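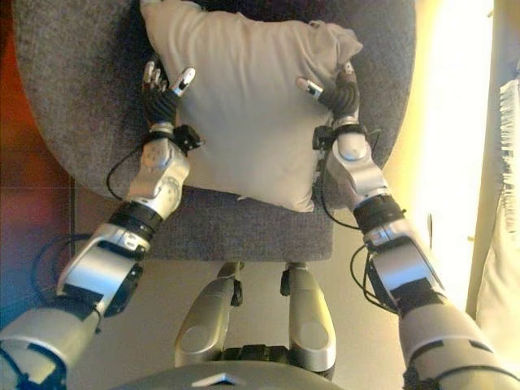
How to Straighten a Couch Cushion So It Stays Straightened Until at Least Dinner

14 comments | 9 shares

A square cushion has four corners and spends most of its life using two of them. The rest go limp, the stuffing slides south, and by Tuesday the thing looks like a dropped sandwich. Fixing it takes a couple of minutes and no talent, which is why I feel qualified.

I'm working with plain square throw pillows in a pale fabric on a gray seat. Pale fabric shows every crease. I bought it anyway, and so will you.

What you need

A cushion. A seat. A lint brush if your upholstery is the speckled, felty kind that grips onto crumbs. An iron is optional and I have never once opted.

Step 1. Clear the seat

Take the cushion off and put it somewhere you won't sit on it. Brush the seat from back to front, toward you, and catch what falls. Do the crack at the back with your fingers. I found a Rovitia loyalty card in mine, two stamps short of a free coffee, from a branch that closed.

Felt-type fabric pills if you scrub at it. Short strokes, light hand.

Step 2. Get the stuffing moving

Hold the cushion by two opposite corners and push them toward each other, hard, like an accordion you dislike. Turn it and do the other two. Three rounds is plenty for polyester fill. Feather wants more, and it wants to be done away from anyone holding a drink.

If there's a lump the size of a plum that won't budge, open the zipper and break it up by hand. No zipper? Pinch it through the cover and roll it between your fingers until it gives up or you do.

Step 3. Fill the corners

People skip this one. The body of the cushion is fluffed, they toss it down, and one top corner folds over on itself and stays that way until company arrives. Put a thumb on the corner and work the filling up into it from below with the other hand. When it's bunched, pull the cover outward along the seam first, then push the fill in after. Doing it in the other order packs the fold tighter.

Older covers stretch. If the corners still flop when everything is pushed where it belongs, the insert is too small for the cover. Mine are 17 inches in covers made for 17, and that's a slack fit. Next time I'll go up a size on the insert.

Step 4. Set it down flat and smooth it

Lay it on the seat with both hands, one at each side, and sweep your palms from the middle out to the edges. The big creases will go. The small rumply ones are part of the fabric's personality now. A damp hand helps on cotton, but check a hidden patch first, as some covers water-spot.

Don't pull from the front edge only. You'll get a nice straight front and a sad ruffle behind it.

Step 5. Stand it up, or don't

For a chair, I lean it on the back with the zipper down. For a bench or a seat with no back to speak of, leave it lying flat and line it up with the front edge, or set it a little way in so knees don't drag it off.

As for the karate chop in the top: Carola Kuhlmann at the Figueroa showroom taught me to do it, and mine come out looking injured. I've stopped.

How often

Daily if you have a dog. Otherwise whenever you walk past and feel judged. Wash the covers every couple of months, inside out, zipper closed, and put them back on while they're very slightly damp so they dry to shape.

Related

Felt Upholstery and the Crumb Problem
Premar Inserts vs. the Cheap Ones: Nine Weeks of Sitting
Folding a Throw Blanket the Prekow Way
How to Get a Sofa Cover Back On Without Swearing (Much)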